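Notebook, Ashby room, linen and dark cloth folding
28/12/2019

Cloth laid flat on the duvet near the foot of the bed.

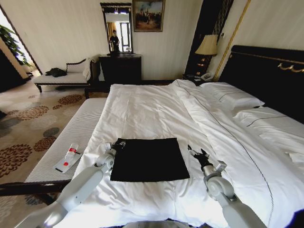
Comment from Polteck, entered on their behalf: the duvet is too soft a base for a fold test, and any crease pressed into the cloth will partly follow the bedding underneath. They would use the bench, or a board under the duvet cover.

Noted. The point is fair for crease sharpness. For edge alignment I do not think it matters much, and alignment is what Merklow asked for. Guests and staff fold on the bed, so the bed stays as the base for this set. I will run a short set on a board in April if the Lisport room is free.

Cloth: matte black, plain, logged as item 53. Nominally square. Measured on the board yesterday, one side is longer than the other by 4 mm, so a perfect corner match on both diagonals is not possible. Take the match on the upper edge and let the error go to the lower one. Do not stretch the short side to hide it. It comes back within the hour and spoils the reading.

Smoothing: work from the center outward with light pressure. Heavy pressure sinks the middle into the duvet and lifts the corners. The upper edge still shows slight wrinkling after smoothing. Left as is, recorded as "minor."

Fold sequence as agreed:
Upper edge to lower edge, corners first, then the fold line.
Quarter turn.
Halve again, same order.
Lift clear, set down, check corners.

Duvet: white, dark piping. The piping runs diagonally on the right half at the moment. It should be parallel to the side of the bed before the room is signed off, and the folds in the duvet shaken out from the foot end. Leave this until the cloth work is finished, otherwise it gets done twice. Pillows: two at the head, leave in place. Tuck in the sheet corner at the right side.

Bench: the white package and the tube with the red cap are still on top. Both to be cleared before the bench is used as a landing place for folded items. The ribbed top marks easily, so nothing with a hard edge gets dragged across it.

Contrast: black on white is easy to read at the edges and poor inside the cloth. Once folded, the layers are hard to tell apart by eye. Count them by feel at the open corner. A gray cloth of the same weight would help, order ref. 3306, not yet placed.

Open items:
Board test, see above.
Confirm with Merklow whether 2 mm at the corner is the limit per layer or for the finished stack. The sheet can be read either way.
Re-measure item 53 after laundering.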